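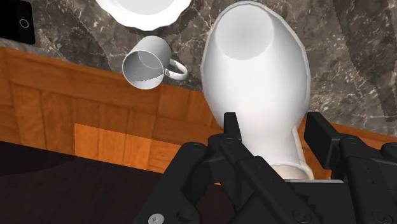 The pottery and glassware packer Gelilness wants to buy four robot arms for its sorting and packing hall, and it wants the order signed before the end of May. The case for the purchase rests on a trial that was run mostly in simulation by the supplier, Jarkulus. In the simulated runs a black two-sided gripper takes hold of a white vase by its narrow lower part, with a mug tipped on its side close by and a plate and a smartphone farther back on dark marble. It looks good on a screen. The packing hall has no marble, and the people who work in it have asked how much of what they were shown will carry over.

The plan was presented to staff at a meeting that began at 4 in the afternoon and ran well into the evening. Tibor Kerekes, who heads operations, said the company needs the arms to keep up with orders for mixed boxes, the kind that hold a vase, a couple of mugs and a plate in one carton. Packers now fill those by hand at 16 stations. Under the plan, four of the stations would be converted first and the rest left alone until the results are in.

What counts as a result was harder to pin down. The proposal lists 159 grasp trials in simulation and calls the outcome "strong." It does not give a number for dropped or chipped pieces, and it does not say how many different shapes were tried. Asked for both, Kerekes said the figures would be shared once Jarkulus had gone over them.

"I would like to see them before we pay, not after," said Ilona Szekeres, who buys equipment for the hall and has to put her name on the order. "A vase in software weighs whatever you type in. Ours come in with glaze drips on the foot and straw stuck to them."

Her draft budget sets aside money for the arms, the grippers and the control cabinets. It has nothing in it for guarding, for new lighting over the stations, or for spare finger tips, and the supplier's own paperwork describes the tips as wear parts. She said she asked for a price on a set of spares and was told it would depend on volume.

Training is another blank. The proposal says operators can be brought up to speed in a short course, with the length and the cost left out. Gelilness has been here before. Its carton-folding machine, bought from Pedatura, was supposed to need one person a shift and has needed two since the day it was switched on. The second person's wages never appeared in any budget for the machine.

Szabolcs Hajdu, who speaks for Jarkulus, defended the use of simulation. He said it lets a customer try out a layout before cutting a single cable channel, and that breaking digital crockery is cheaper than breaking the real thing. Few in the room argued with that. The argument was over how much weight the runs should carry in a buying decision, and on that Hajdu was less direct. He said the software, called Tăng, had been "tuned to be realistic" for glossy ceramics. He was asked what it had been checked against and said he would find out.

Glossy white pieces are a fair thing to worry about. They reflect the overhead lights, and the hall's old inspection camera already has trouble telling a rim from a highlight. Whether the new arms would have the same trouble is a question for a real camera looking at real stock under the lights that are in the building now. The proposal schedules that test for after delivery.

Muammer Soylu has packed at the company for 31 years and is one of the people whose station would be converted. He told the meeting he had no quarrel with machines. He wanted to know who clears up when a piece goes down inside the guarding, how long the line stands still while that happens, and whether the lost time comes off the packers' bonus. The first question got an answer (the packers do). The other two were written down.

There was also some back and forth over the lease option. Jarkulus offers the arms on a monthly rate, with the right to send them back after the first year. Kerekes prefers to buy outright and says it works out cheaper over the life of the equipment. That holds if the arms last as long as he assumes and if the mix of products stays the same. The product mix has changed every year lately - last year it was candle holders.

Szabolcs Borbély, the finance manager, said he would not release the full amount on the present paperwork. He has offered to pay for one arm on a rental basis, set up at one station, with the company's own breakage counted by the company's own staff. Hajdu said a single arm would not show the full benefit of the system. Borbély replied that it would show whether it can pick up a vase.

The order has been put off until the missing figures arrive. Jarkulus says its quoted price is good through the end of May. Szekeres has asked for that in writing, along with the price of the finger tips.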